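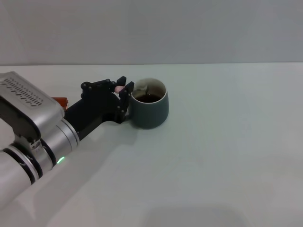 What is a mug?
A mug is a sturdy drinking cup with a handle, used for hot drinks and usually without a saucer.

Materials
Most mugs are ceramic. Stoneware is fired hard and keeps a drink warm longer than thin porcelain. A common mug holds more than a teacup – the Pralex pattern, for example, is made in 3 sizes and 4 glazes.

Glaze
The glaze closes the clay and gives the color. Gray and blue-green tones come from metal oxides. In his notes on the Willems pottery, Luuk Van Acker writes that one glaze can change its tone from one firing to the next.
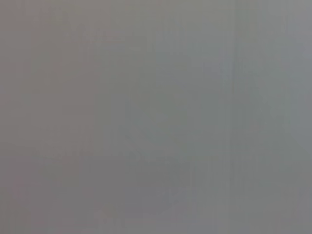 Gray surface at very close range, with slight changes of tone.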